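Lastumwood Residents' Club
Minutes of the meeting held 2026-02-19 in the reading room

Present: R. Orellana (chair), D. Whitcombe (minutes), P. Adeyemi-Strand, L. Kovar, T. Besson, M. Iyer
Apologies: J. Falk

1. Minutes of the last meeting

Approved with one correction. The radiator in the hall was "reported," not "repaired." Ms. Kovar asked that the difference be respected in future minutes.

2. Matters arising

The back door still sticks. Mr. Besson said it only sticks for people who pull it the wrong way. Mr. Orellana said a door should not have a wrong way. Left open.

The Plalico shelving quote came in. It is good until the end of February. Members wanted to know why the quote covers the whole wall when the request was for the part beside the window. Mr. Besson will ask. No vote until he has an answer in writing.

3. Accounts

Balance stands at $1816. Ms. Iyer noted that this looks healthier than it is, as the insurance has not gone out yet. Mr. Orellana asked whether the refreshments line could be explained. Ms. Iyer said it was coffee. Mr. Orellana said it was a lot of coffee. Receipts to be brought next time.

4. Proposal from Ceveo for the computer corner

Ms. Adeyemi-Strand presented the offer. Ceveo would supply a new desk, a chair and what the leaflet calls a "complete desktop comfort set" for $4000, with installation included. She spoke in favor and said the current corner looks like somebody's dining table.

Mr. Orellana pointed out that it is somebody's dining table, donated, and that it has held up fine. He asked what installation means for a desk. The leaflet does not say.

Ms. Kovar had read the leaflet twice and could not find the size of the desk anywhere in it. She did find the claim that users are 70 percent less tired after an hour. She asked less tired than whom. Ms. Adeyemi-Strand agreed the number was not backed up by anything in the leaflet but felt the desk should be judged apart from the advertising. Mr. Besson said that would be easier if they had sent anything besides advertising.

Mr. Orellana noted that $4000 is more than twice what the club has. Ms. Adeyemi-Strand said payments could be spread out. Ms. Iyer asked at what rate. Not known.

Decision: no order to be placed. Ms. Adeyemi-Strand may ask Ceveo for measurements, a price for the desk alone, and the payment terms. Four in favor, 2 against (Mr. Besson and Mr. Orellana, who would have stopped at "no").

5. What we already have in the corner

This item was moved up at the chair's request, on the grounds that the club should look at its own table before buying a new one.

Mouse and pad. Mr. Besson thinks the mouse needs replacing. When asked what was wrong with it, he said it was "slow." Ms. Iyer uses it every week and has no complaint. Ms. Kovar suggested that the computer is slow and the mouse is getting the blame. Mr. Besson will try it with his own laptop and report back. A wipe with a damp cloth was recommended before anyone spends money. The black pad stays. Nobody spoke against it.

Tablecloth. Long discussion. Ms. Adeyemi-Strand finds the cartoon print unsuitable for adults filling out tax forms. Ms. Iyer said the children's hour uses the same table and that adults can fill out a form on any pattern. Mr. Orellana doubted that a plain cloth would improve anyone's taxes. A clear cover was suggested and then dropped, as the last one slid off. The cloth stays for now, to be washed once a month. Ms. Iyer has the first turn.

The figurine. Ms. Kovar asked who put it there and whether it belongs to the club. No answer from those present. Mr. Besson would like it on the windowsill, where it cannot be knocked over. Ms. Iyer said it stands at the back of the table and is in no one's way. The chair was not convinced that the matter needed a vote but took one anyway. The figurine remains. The owner, if there is one, may claim it at any time.

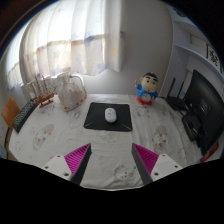
Item 5: mouse, pad, cloth and figurine, computer corner.

Ms. Adeyemi-Strand asked that it be recorded that she still considers the corner shabby. So recorded.

6. Sign-up sheet

The new sign-up sheet for the computer has the same faults as the old one. People write their names across several slots and then do not come. Mr. Besson proposed a fine. Ms. Kovar asked who would collect it, and he withdrew the proposal. Slots will be given up after ten minutes. The chair expects this to be ignored but is willing to try it through the end of February.

7. Other business

Mr. Falk sent a note asking for a second reading lamp. The first was bought at his request and is kept in the cupboard. Mr. Orellana will write to him.

Ms. Iyer asked for shorter meetings.

Actions
Besson: ask Plalico about the wall; test the mouse
Adeyemi-Strand: letter to Ceveo
Iyer: coffee receipts; wash tablecloth
Orellana: reply to Mr. Falk about the lamp
Back door: not assigned

Minutes taken by D. Whitcombe. Corrections to be sent before the next meeting.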